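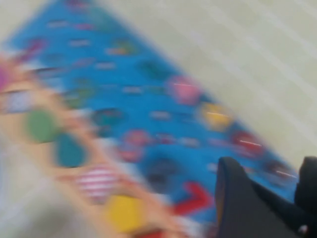

Play mats: getting the sticky off without wrecking the print

I have a soft spot for a bright blue play mat. Ours is the loud kind, covered in colored shapes, pink and yellow and red and green, and it lives on the floor for most of the day, which means it gets juice, cracker dust, sock fuzz and whatever the dog brings in. I've ruined one mat already (more on that in a second) so I've gotten pretty picky about how I clean the others.

First, shake it outside. Not in the hallway, I've tried, you just move the crumbs to the baseboards. Hold it by two corners and give it a few good snaps, then drape it over a railing or a chair and brush it with a dry, soft brush. A dustpan brush is fine if it isn't gritty.

Now for the wipe. Check the label on yours, but for a wipe-clean mat I use a bowl of warm water with a small squirt of dish soap. Small! Too much soap leaves a film, and the film grabs dirt, and then you're back on your knees the next day wondering why the thing looks gray. Wring the cloth out hard and work in long strokes from one end to the other. Go over it again with plain water and dry it with an old towel.

The mat I ruined was a Prandale one, years back, and it was all my fault. I went at a marker stain with a scouring pad and took the face off a very nice yellow circle. My son was furious. So no scouring pads, no powder cleansers, and go easy with anything that has bleach in it. Printed color doesn't come back.

Stains I get asked about a lot

Crayon: rub it gently with a dry cloth first, then a dab of dish soap on a fingertip. Leave it 5 minutes and wipe.

Washable marker: soapy water usually does it. For the other kind I try a bit of rubbing alcohol on a cotton swab, always on a corner first, and if any color lifts onto the swab I stop and learn to live with the mark.

Sticker goo: cooking oil. Rub it in, wait, scrape with your fingernail or an old plastic card, then wash that spot with soap or it'll be slick, and a slick mat on a hard floor is no fun with a toddler running laps.

Play dough: let it dry out completely and pick it off. Wet play dough just smears into everything and you'll say things you don't want repeated at preschool.

Rolling and storing

Roll, don't fold. A fold turns into a crease, and the print cracks along the crease. I roll mine with the printed side out, which seems backwards, but it lies flatter when I put it down again. Two loops of wide elastic hold it (rubber bands bite into the edge). Make sure it's bone dry before it goes in the closet. I put one away damp in February and the smell when I unrolled it was really something.

If the corners curl up, lay it face down on a warm floor overnight with a few heavy books on the ends. Mine took 6 cookbooks and my mother's dictionary.

And the loose bits, the counters and blocks and little cardboard shapes that go along with mat games? A zippered pencil pouch, tied right to the elastic. I used to keep them in a pretty tin on the shelf and we could never find the tin.

Updated 27/08/2023: Berhanu Berhe wrote in to say he wipes his down with one part white vinegar to four parts water when it gets that stale, feet-y smell. I gave it a go and the smell was gone by supper, though the kitchen was like a pickle jar for an hour. Open a window!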